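I'd been promising Lindiwe Mokgethi for ages that I'd come and see what her students get up to, and in December I finally got on the early bus and went. She runs the robotics project at Hetance, a small college on the far side of the river, and twice a year they throw the doors open and let anybody wander in. I am not a technical person (I still ring my sister about the printer) so take everything below with that in mind!

You go in through the old Sárközi building, up a staircase that smells of floor polish, and somebody hands you a sticker with your name on it. Mine was spelt wrong and I wore it proudly all day. There were 9 of us on the ten o'clock tour, mostly parents, plus a lad of about fifteen who asked better questions than the rest of us put together.

First stop was the workshop, where last year's competition entry lives. It's called Vurnine and it's a squat little thing on wheels that sorts tins by weight. It came seventh at Vutden in the spring and they are still cross about it - a wheel worked loose in the second round, apparently, and there was a great deal of feeling in the room when this came up. They let us drive it up and down the corridor. I hit a radiator. Moving on.

The bit I'd really come for was upstairs. This year's project is about teaching a robot arm to handle everyday things around the house, and the students do the teaching themselves. You strap on a harness, take a gripper in each hand, and do the job you'd like the robot to learn, over and over, while the computer saves how the grippers moved. Each go is called a demo. When we visited they had 1,309 demos saved and wanted plenty more before the end of term. 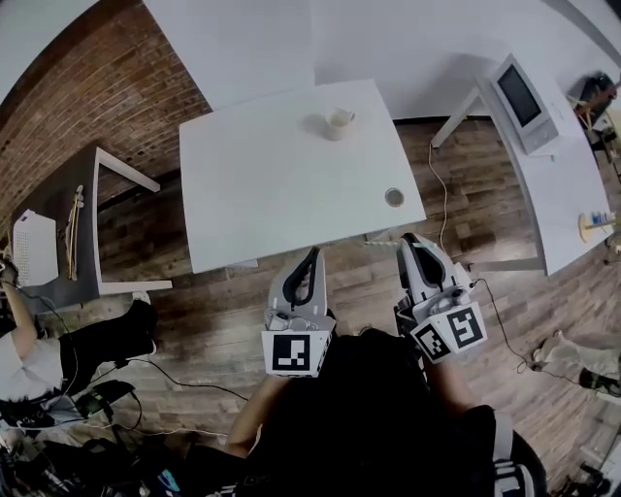 Grippers at the ready, with a mug and a little round metal piece on the table.

The white blocks with the black and white patterns are markers, so the software can work out where each gripper is and which way it's tilted. Rattana Chaimongkol, a second year, talked us through all this while untangling a cable with her foot. She said the hardest part is going slowly enough. Everyone picks up a mug the way they always have, quick and a bit careless, and the robot learns the carelessness too. Their early lot of demos had to be thrown away for exactly that, which must have been a grim afternoon.

And then they let us try! The grippers were heavier than I'd expected and my arms were complaining within minutes. You squeeze to close the fingers, and there's hardly any feeling of how hard you're gripping, so you have to go by eye. My first attempt at a mug went sideways and I said a word I shouldn't have in front of the fifteen-year-old. By my fourth go I could lift it, move it across and set it down again without a clatter, and I got a small round of applause. The lad did it first time, obviously.

I asked whether my efforts would go in with the rest. Rattana said very kindly that visitors' demos are kept in a separate folder.

We finished with tea and some very good cheese scones downstairs, and Lindiwe told me the plan is to have the arm laying a breakfast table by the summer. She's also after more people for the Friday evening sessions, beginners welcome, and you don't have to be a student. If you fancy it, the next open day is in the spring and the tours fill up quickly, so put your name down at the front desk or ring the college office. Wear something with sleeves you can push up, and eat beforehand if you're on the early tour - the scones don't come out until the end.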